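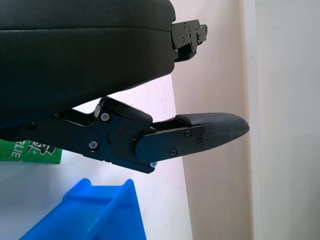 有读者留言问,六月收起来的纸箱到了冬天一拿就塌底,东西还没搬出房门就撒了一地,到底该怎么封才结实?这个问题我太喜欢了,因为纸箱收纳真的是花小钱就能让屋子清爽起来的办法!今天就把我自己的做法从头写一遍。

先挑箱子。用手掌按箱底四个角,发软的、有折痕的直接拿去回收,别心疼。我家常用的是Bidell的中号箱,书和杂物都装得下,装满了一个人也抱得动。

封底用“工”字法:中缝贴一道长胶带,两头各多出7厘米翻到侧面,再沿左右两条短边各封一道。胶带贴完用旧布来回压几遍,压实了才粘得牢(这一步我以前老偷懒,吃过大亏)。

装的时候重的在下,轻的在上,书脊朝下竖着放。缝隙塞旧毛巾、袜子都行,塞到轻轻晃箱子听不见响动为止。一箱我最多装19本书,再多就换一个箱子。

标签写在侧面,箱子摞起来照样看得见!我习惯写房间、类别和编号,比如“书房/相册/3”,再抄一份到本子上。颜色也很好用,绿色的箱子归换季衣物,本色的归书,远远一看就知道该搬哪个。

最后是摆放。沿墙码齐,离墙留两指宽的缝,外墙那一侧容易返潮,缝可以再宽一点。最多摞三层,最下面垫一块木板或者旧托盘。

封口先别急着贴死,把四片盖子交叉压好,放两天,想起漏了什么还能往里添。等确定了再贴胶带,末端折个小角,下次一揪就开,特别爽!

冬天的厚被子不建议放纸箱,另写一篇讲。

2020年12月5日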